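Week 5: Wax, tape and other claims (Surf Craft and Ocean Sport, evening stream)

Last week we did fins. Tonight is everything that gets sold to you after you've already paid for the board.

Start with wax. The Ranance bar says it grips better "across all conditions". Ask what it was compared with. The test in your reader used two surfers, both on the company's payroll, who knew which bar they were standing on. I wouldn't buy a bar of soap on that. Water temperature matters, and a base coat under a softer top coat is sensible practice. Past that I've seen very little worth believing.

Traction pads next. Jasside claims its pad adds 26 per cent more hold in the back foot. Hold measured how? On a dry bench, with a weight and a spring gauge. Your foot is wet, cold and moving, and the rail is doing half the work. The number may be right for the bench. It tells you next to nothing about a bottom turn.

Leg ropes are the one item where I'd spend the money. Check the swivel and the cuff stitching before every surf, and bin the rope if there's a nick in it — colour and logo are neither here nor there.
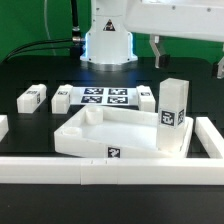
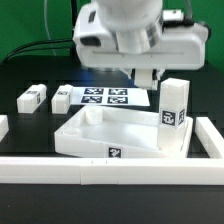 Alaric Haverford thinks I'm too hard on the pad makers, and has written to say that a bench figure is still better than no figure, that he has ridden with a pad for years and would not go back, and that if we threw out every test done on dry land there'd be no reading list left. Fair enough on the last point. Bring his objection to the tutorial and argue it either way.

Reading for next week: Nikolovski handout, first half only. 700 words on one product claim of your choosing, with the source of the claim attached.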